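Keeping the Fingers True

At Lorwood, the sorting cell is down for service before the first batch is loaded. The arm itself needs little attention. Most of the work goes into the last few inches of it, where two dark fingers close on whatever the cell has been told to pick up, and where a small camera at the wrist looks down past them.

The cell was built by Zitar, a small integrator, to handle mixed household goods: kitchen items, boards, rods, small plastic parts. The mix changes daily. The software that plans the grasps, called Idik, assumes that the fingertips are where the model says they are. When they drift, the cell does not stop. It grips a little off center, drops more, and logs the result as a bad grasp.

Service starts at the fasteners. Each one is checked with a torque driver, then marked with a paint pen. A loose screw allows the finger to rock under load, and the error at the tip is larger than the error at the mount. The fingers are wiped down with a dry cloth. Solvent is kept away from them after an early set crazed along one edge.

The gap comes next. With the gripper commanded closed, a feeler gauge is run from the base toward the tip. Lorwood keeps a written record of the reading, and the trend matters more than any single value. A finger set is changed after 52 hours of running time whether it looks worn or not. The old set goes into a bin for regrinding and comes back once, never twice.

Camera alignment takes longer. The bracket holds the lens at a fixed angle so that both fingertips stay in view through the full stroke. The arm is sent to a taught pose over the dark work surface and a reference picture is taken. Idik compares the tip position with the stored one and reports the offset in pixels. Two pixels or fewer passes. Anything higher means loosening the bracket and starting over, a job that can take around 70 minutes if the cable has to be rerouted.

Lighting caused more trouble than the mechanics. The first fingers were glossy, and reflections moved across them as the arm turned. The tip finder sometimes locked onto a highlight. Bae, the shop that makes the replacement sets, offered a duller finish, which reduced the problem without removing it. The exposure was then shortened and the overhead lamp moved back.

The final check is a run of 53 picks with ordinary objects left in no set order. Flat items are the hard ones. A thin board offers little edge to grip when it lies flush, so the approach height has to be right. If the run is clean, the cell goes back into service and the log is signed.

COMMENTS

gearlash: We use the same paint pen trick. Change the color at each service or you end up trusting an old mark.

millhand_b: What happens to the taught pose when the bracket moves? Do you reteach or correct in software?

toolcrib: Regrinding once seems cautious. We get three out of ours, but we don't pick anything thin.

Get our monthly newsletter on shop automation. By signing up you accept our use of cookies.
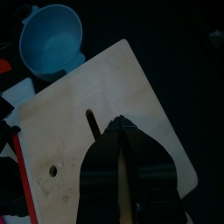
Fingertips over a slotted wooden board, from the wrist camera.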